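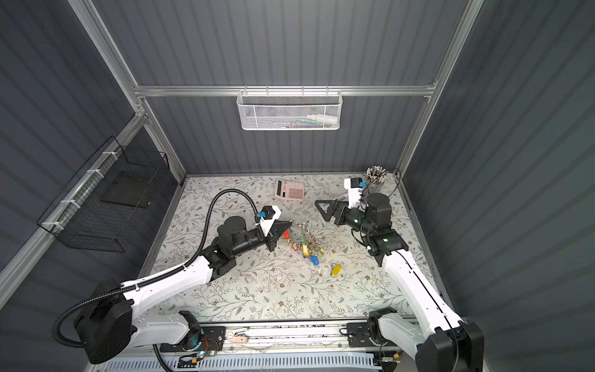
Why do people who share a set of keys take so long to find the one they want? Most of the delay comes from the ring and the tag, because keys cut for similar locks look alike and the tag is the only part that can be read at a glance.

3.2 Labelling and storage of shared keys

Figure 2. Keys on metal rings with coloured plastic tags, on a cloth-covered table with a calculator and a pen holder.

Shared keys were recorded at two sites, the Lenis office building and the Trekovau workshops. Both sites keep keys at a desk and not in a locked cabinet, and at both the desk is also used for other small tasks such as adding up petty cash and signing for parcels. The keys therefore lie among pens, calculators and paper for much of the day. Figure 2 shows keys together with desk items of this kind. The tags are red, green, blue and yellow, and one yellow tag, with a clear plastic holder, lies apart from the tangle.

We logged 3,227 key requests over the study period. Of these, 2,411 were for a single key and the remainder were for two or more keys at once. Requests for a single key were not always quicker. When several rings had been put down together they tended to catch on one another, and the person at the desk had to lift the whole bunch and work the wanted ring free. Staff at Trekovau described this as the main nuisance of the job, ahead of missing keys.

Colour was used differently at the two sites. At Lenis each colour stood for a floor. At Trekovau colours had been given out as tags were bought, and they carried no agreed meaning, although long-serving staff had come to link certain colours with certain doors. New staff there read the written label every time. Where the label had faded they tried the key in the lock.

Angelovski's scheme for small offices sets a limit of 4 keys to a ring. Neither site followed it. Rings at Lenis grew slowly as spare keys were added, and old keys were seldom taken off after a lock was changed. A check of the rings in April found keys at both sites that no longer opened any door. These were left in place during the study so that normal use was not disturbed.

Tags that had come away from their keys were handled informally. At Lenis they went into a drawer. At Trekovau they stayed on the desk until someone matched them up, usually at the end of the day. The Graltberg form, which we used for coding, has no entry for a tag without a key, and we added one (see Section 3.3).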